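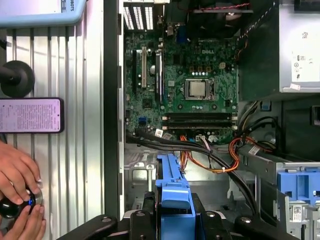

Sunday, September 5, 2021

Hi all, Jonatan Sandberg again. The Saber gripper faulted out on the PC teardown job this week, and I lost most of an afternoon to it. It would close on a blue latch, stall, throw a force error and stay clamped -- 3 times in 15 tries. I'd left the grip limit at 3000 from the Nirner job, way too high for plastic!
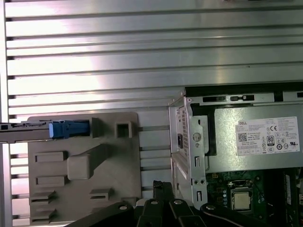 I've dropped it to 2000 and asked Zornport for a release that works after a fault, so we aren't prying the jaws open by hand (please don't, even with the stop pressed). Still no idea why it stalls. New finger pads are coming from Drikari.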